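Brevidthorpe Adult Reading Project
Progress report for the second period, ending in April
Prepared for the Ngcobo Fund, attention of Ms. Yolandi Mofokeng
Written by Tamás Bodnár, project coordinator

Dear Yolandi,

I send you the report on the second period of our work. The financial sheet comes separately from Jacqueline Lebrun, as you asked in your last letter. I have kept the same order of subjects as in the first report, so that the two can be compared.

Lessons and attendance

We now have 7 reading groups, two of them new. One new group meets in the morning in Plaltullow, in the hall beside the bus station, and the other one in the evening in Brevidthorpe. The morning group was slow to start. In the first weeks the learners came late, and the reason was the bus timetable, which had changed after we printed our leaflets. We moved the start to half past nine and the attendance has been steady from then on.

The evening groups are full. I must report that there is a waiting list for the beginners, and we do not like to keep people waiting who needed courage to ask. Loubna Benjelloun has offered to teach one more evening, but we would need to pay her travel from Drernach, and this was not in the budget. I return to this question at the end.

Books and materials

The lending shelf was the largest expense of this period. We bought 597 books, most of them short novels and practical books in easy language: cooking, health, driving theory, letters to the school and to the landlord. The order arrived in two parts and the second part was late by three weeks. A few titles were delivered in the wrong edition and the supplier changed them without cost.

Borrowing is good for the practical books and less good for the novels. Kiri Brunton, who teaches the intermediate groups, thinks that the covers are the problem - they look like books for children, and an adult does not want to open such a book on the bus. For the next order she will choose the titles together with the learners. We also try to have more magazine articles on science and work, printed in large letters.
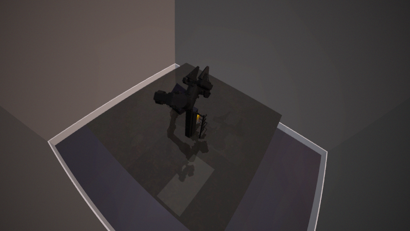 The worksheets are written again for the most part. The old ones had long instructions, and the learners spent their strength on the instructions before they reached the text. Now each sheet has one instruction of one line, and a text of half a page. Loubna has also recorded the texts, so the learners can listen at home and follow with the finger. Not everybody has a suitable phone for this, and we have lent out two small players.

Tutors

We trained more than 9 new tutors in this period. The training takes four evenings and ends with a lesson that Kiri observes. Two persons stopped after the second evening for family reasons, and one of them hopes to come back in the autumn. The tutors asked for more help with learners who speak well but cannot spell, and for this we will add a fifth evening.

Difficulties

The room in Brevidthorpe is cold, and the heating is controlled by the owner of the building. I have written to him and received a polite answer, but no change. We also lost some contact with the learners who finished the beginners course. I had promised you a short interview with each of them and I could complete only a part. The rest will be in the next report.

Next period

We plan to open the shelf also on one evening without lessons, to order the second group of books, and to finish the interviews. I would like to ask if the money left from printing can be used for Loubna's travel. Jacqueline has marked the line in her sheet. If you agree, the new beginners group can start within a month.

With thanks for your patience and support,
Tamás Bodnár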